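Quick table stuff before guests get here — sorry, typing fast.

Slate-look plates show every crumb and all that ripple holds grease. Soft brush, drop of dish soap, go along the ridges. No scouring pad. Dry it standing up, nearly 20 minutes, then towel the rim.

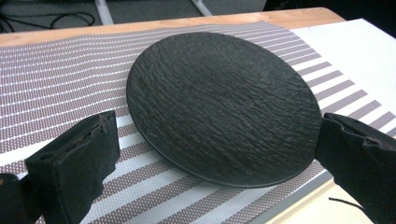
TABLE & LINENS

Striped woven mats — shake outside first, then damp cloth with the weave. Dont soak. Roll to store, never fold. Mine have lasted 6 years that way.

Putting out a tray too? Wipe the underside before it goes anywhere near the mat. Cream plastic stains quick — baking soda paste, leave it, rinse. Tomato sauce is teh worst.

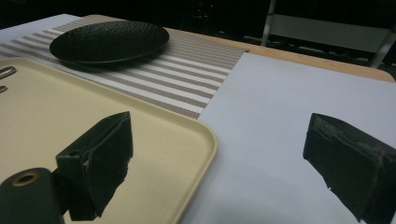 Black plate on the striped mat, cream tray in front.

Silver gets a dry cloth last thing. More in January — Manuela Guerra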